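Home | Meetings | Equipment | Stock list | Contact

Falden Kitchen Props Group
Minutes of the meeting held on Saturday, April 6, 2019

Chair: Dexter Tagle

1. Minutes of the last meeting
Agreed without change.

2. Steamer set
The bamboo steamer with yellow rims is now entered in the stock list under tableware, together with its lid. The entry covers the basket, the lid and the play buns. The white square dish keeps its own line, as it is also lent out with the tea set. The grey grid cloth stays with the table and is not to be lent.
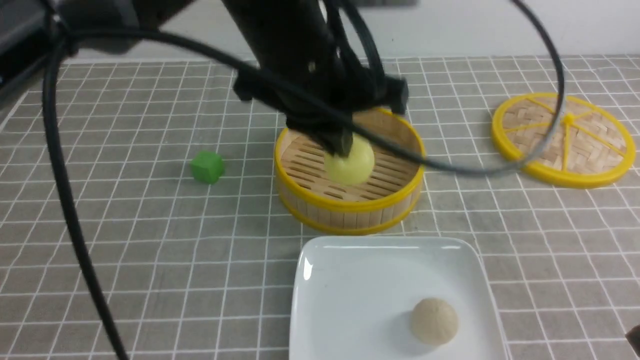 Manalo thought the lid ought to have a number of its own, having twice been returned in the wrong box. The chair agreed. Basket and lid will carry separate labels, tied on with string. Adhesive labels are not to be used on bamboo.

3. Cleaning
The slatted floor of the basket collects crumbs in the slots. Agreed method: dry brush first, then a damp cloth, then stand on edge until dry. No soaking. The plastic rims may be wiped with washing-up liquid. Dishes go through the normal wash.

The method sheet from Trellow was compared with ours. The only difference is the drying time, where ours is longer. Ours is kept.

4. Laying out
For table sessions the basket is set out open, with the lid flat beside it and the dish in front. Buns may start in either the basket or the dish, as the session sheet states. The wording "serving plate" on the sheet is to be changed to "white dish" throughout.

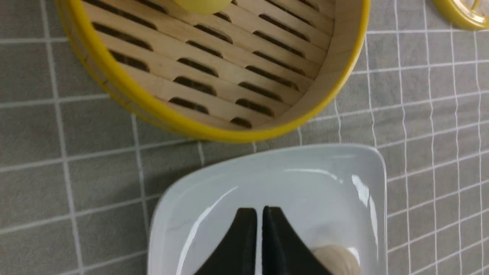

Should the set go back on the shelf with the lid on? Store it with the lid off for the first night, then closed.

5. Stock count
The list showed 2,000 items at the start of the count and 1,926 were found. Most of the shortfall is small cutlery. The Truteck shelving holds 330 of the larger pieces and was correct. Six items are to be written off. The remainder will be looked for before September.

6. Any other business
Spare string to be ordered. The lower cupboard door still sticks.

Actions
DT: labels for basket and lid; change to session sheet.
Manalo: string; second search for cutlery.

Recent items
Stock list, tableware
Cleaning sheet, bamboo and wood
Lending rules
Shelf plan

Contact the group | © 2019 Falden Kitchen Props Group | Back to top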